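Dlamini Laundry Stories
@dlaminilaundry
Apr 20, 2018

Right, a few of you asked how we're getting on with the robot at the Flolleswood laundry, so I've made a pot of tea and I'm going to try and do this properly. It'll be a long one, sorry. 1/
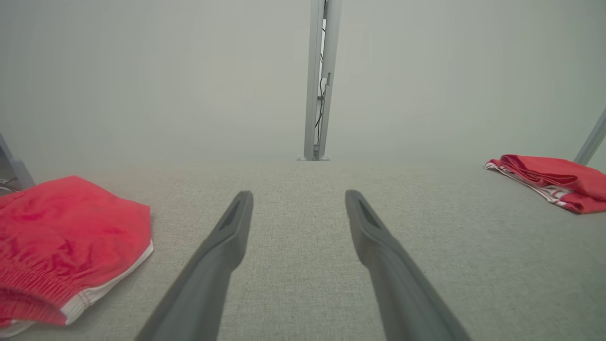 Rorham Reader replied to ask whether this means fewer jobs on the folding side, and if so whether the staff had been told before everybody else.

It's a fair thing to ask and it was the first thing I asked too, back in December when we all got called into the canteen. The answer we were given was no fewer jobs, but different ones, and they put it in a letter afterwards, and I've still got mine in my locker. 2/

For anyone new here, I've been on the sports kit side for 10 years. Football clubs, schools, the swimming lot, a couple of netball leagues. It comes in from all over, Dimholm mostly, and it goes back out clean and folded in the right bag. The right bag is the hard part, as any parent will tell you. 3/

What the robot is learning is the bit between the dryer and the folding bench. A heap of kit gets put down, it picks up one piece, lays it out, and then one of us folds it. You would not believe how much of my working life has been finding the edge of a pair of shorts in a heap of other shorts. 4/

Red kit is what it practises on most, as we have such a lot of it. Anything with a white trim seems to suit it better than plain, though the engineers are careful not to promise that, and they've told me off (nicely) for saying it to visitors. 5/

So what has changed for us? The big one is shoulders. On the old rota you'd do a whole shift of sorting and go home feeling like you'd been carrying a wardrobe. Now sorting is two hours at a stretch and then you swap, and that was agreed before the machine ever arrived. I do wish we'd had it years ago, with or without a robot. 6/

The second is that there's a new job, which is sitting with it. You watch, you stop it if it gets in a tangle, you write down what it had hold of and what it did. I was dreading that. I thought it would be like minding paint. But I've got quite fond of it - you start to see how much you know about cloth without ever having said it out loud. 7/

One morning I spent a good while trying to explain to an engineer how I know a waistband is a waistband before I've looked at it. I just do! It's the ribbing, it sort of grabs back at your thumb. He wrote that down word for word, bless him. 8/

Now the not so good, because I promised myself I'd be fair. It's slow. On its best day so far it got through 92 pieces, and on the same day the bench next to it did 462. So when people picture us all standing round with our arms folded, well, no. We're still very much needed and still very much on our feet. 9/

And I do miss the chat. Four of us used to stand at that table and put the world to rights. With the watching job there's one person on their own, and the radio doesn't reach. We brought it up at the staff meeting and they've moved the chair so it faces the bench now - a small thing, but it has helped no end. 10/

There's the pay question as well. The watching job was going to be on the same grade as sorting, and we said hang on, that's training work, we're teaching the thing. It took 7 weeks of back and forth but it's gone up a grade, and anyone who wants to learn it gets a turn. I was prouder of that than I can tell you. 11/

Not everyone is happy, and I don't want to speak for them. Two of the evening shift would rather not work near it and they haven't been made to. One of them told me she didn't spend all those years getting quick to end up timed against a machine, and I had no clever answer for her. We do have it in writing that its numbers won't be used to set ours. I'd like that in the contract as well, and so would the union. 12/

Somebody asked if it has a name. It does not. There was a sheet up by the kettle for suggestions and most of them I can't put on here. 13/

If your own place is getting one of these, my advice is to ask about the rota and the grade early, while they still want you in a good mood. And ask who gets to press stop. With ours it's anybody on the floor, no permission needed, and I think that has done more to settle people than all the leaflets. 14/

The Dimholm depot is meant to be next, after the summer kit rush. I'll let you know what they make of it. Tea's gone cold and I've got a bag of goalkeeper tops to find an owner for. 15/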